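Search this site Go

A lamp, a table and not much else

Edvin Brekke has worked at the same desk for most of his adult life and has never owned a big one. The current one came from a shop in Wullside that was closing down. He carried it home on a Saturday with his brother-in-law, put it under the window and then spent the winter finding out how little light reached it after three in the afternoon.

Brekke repairs paper. Maps mostly, some letters, the odd parish register. It is close work and he is fussy about the surface it is done on. He wants it pale, flat and clear, and he wants the lamp at the far side, where his sleeve won't catch it.

"People put the lamp by their writing hand," he says. "Then they write in their own shadow all evening."

His rule is to put the lamp at the back, on the side opposite the hand you use most. The cord goes away from you, over the far edge, and never across the middle. Anything that lies across the middle will be dragged by an elbow sooner or later.

A white top helps more than people expect. It throws light back up at the work, so a small lamp can do the job of a larger one. Brekke used bare pine for years before he tried covering it. Now he lays down a fresh sheet every few weeks and throws the old one out when it gets marked. 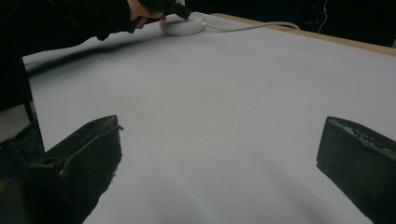
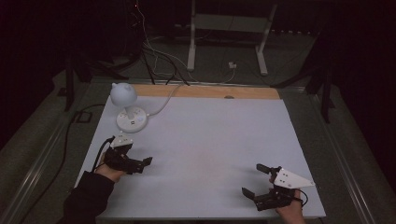 Cost doesn't come into it much. The lamp he uses at home is a Strand, bought second-hand for 40 kroner, with a head that tips and a base heavy enough to stay put. He has also tried the Flurnska, which sells for 564 and gives a whiter light. He found it hard on the eyes after an hour and gave it to his niece. The Skonen, at 331, is the one he tells students to buy if they can't find anything used.

He is less patient on the subject of bases. A round base should be wide enough that the lamp can be nudged without going over. If there are buttons on it, they should be easy to find by touch, as you will often be reaching for them while looking at something else.

Then there is the question of what else is allowed on the table. At Brekke's, very little. Tools live in a drawer at his knee and come up one at a time. Tea stays on the windowsill. His phone is in the kitchen.

He clears up at 6 every evening, whatever stage he has reached. The work goes between boards, the sheet is brushed down and the lamp is pushed back to its corner. In September, when the evenings start to draw in, he moves the whole table a hand's width closer to the glass.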